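Open day at the Jernitz climbing hall

November 5, 2021

I have climbed in the old quarry above Jernitz for many years, but always outside, and always I drove home when it rained. So when I read that the new hall in the village would open its doors for one day before the real start of the season, I put my shoes in the bag and went there. The entrance was free, also the rental shoes, and you could look at the rooms that are normally closed for visitors.

The building was a mill for animal feed until it was bought by Nureo, the company that also has the hall in Claveo. From the parking lot it does not look like much. It is gray, and the sign is small, and I drove past it the first time. Inside it is another story. They kept the tall part where the grain was stored and they put the rope walls there, and the lower part has become the bouldering area. At the reception you get a paper with the plan of the hall, and on the back are the times for the tours. I was early and took the first one.

The tour began with the numbers, as tours do. The climbing surface is 1,161 square meters, and over 3,000 holds were on the walls on that day. The highest line goes 17 meters if you count the overhang, or so I understood it, because the fan was loud in this corner. Our guide was a route setter and she was more happy when we left the numbers and came to the walls.

She showed us how one problem is made. First they decide for which grade and for which kind of movement they need something new. Then they take off all the holds of one sector, wash them, and start with an empty wall. A good setter makes four or five boulder problems in a day. After lunch everybody on the team tries everything, and this is when most of the changes are made. One foothold is turned by a few degrees and the problem becomes a grade easier. I have never thought about this when I was complaining about a route.

The washing room was for me the best part of the tour. The holds lie in large tubs, sorted by color, and it smells of soap and old rubber. Next to it is the workshop, where the wooden volumes are built and painted. A man asked why they do not buy them ready. The answer was that they buy many, but the walls in the old mill have strange angles, and for some corners you cannot buy anything that fits.

After the tour we were allowed to climb. The bouldering area has seven sectors and the grades are shown by colored tags, from white for the very first steps to black. I started with green, which in this hall is maybe 5 to 5+, and I found it fair. Blue was already serious work. There is one long traverse on slopers along the back wall, near the window, and I fell from the same place five times. A boy of maybe ten years told me to put my heel higher. He was right, and still I fell.

The rope walls I can only describe in part, because I had come alone and had no partner. There are three automatic belays, and the line for them was long on the open day. I did two easy routes and one 6a with small edges, which reminded me of the slabs on the left side of the quarry. The wall has a good texture. My fingers were tired earlier than I expected, but I think this is from the new holds, which are still sharp. In a few months they will be more friendly.

A few things were not finished. The showers had no warm water yet, and the training room upstairs had one hangboard and no campus board. The café had soup, cake and coffee. The soup was gone at one o'clock. I would also wish for more hooks for jackets, because on a wet day they lie everywhere on the benches and you do not find your own.

In the afternoon there was a talk about the quarry, and for this I had stayed. The new guidebook by Long will come in May, and the publisher had brought some pages to look at. It has 453 routes and problems in the whole valley, and 30 of them were climbed for the first time this year. Most of the new ones are on the shaded blocks under the road, where we all walked past for years because of the moss. Two of the local climbers have cleaned them during the summer, with brushes and a lot of patience. The grades of the harder ones are not confirmed, so if you repeat one, they would like to hear from you.

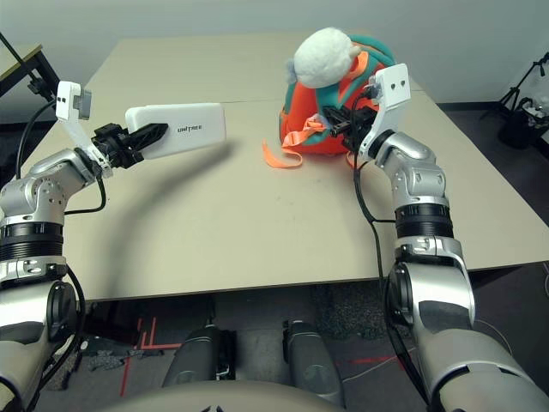 There was also a discussion about parking at the quarry. It was a little heated, but polite. The farmer lets us use the strip beside the barn, but only if the gate stays free, and last spring it was blocked several times. The wish is now that people leave their cars at the hall and walk up. It takes twenty minutes and the path is good, only the last part is steep and slippery with leaves at this time of the year. I walked it after the talk to see for myself, and with a crash pad on the back it is not so bad. You come out directly above the new blocks.

For those who want to visit: the hall is open every day from ten in the morning, and two days a week until late in the evening. The bus stops at the church, from there you go down to the river and cross the small bridge. If you come by car, look for the tower of the mill and not for the sign. A day ticket costs a little less than in Claveo, and a ticket for ten visits is valid in both halls. Children under six climb without paying, but a grown-up must stay with them on the mats.

I bought the ticket for ten visits before I went home. I have used it one time since then, on a rainy evening, and the traverse on the slopers was still there. I came one hold further. They told me at the desk that this sector will be changed in two weeks, so I have to hurry.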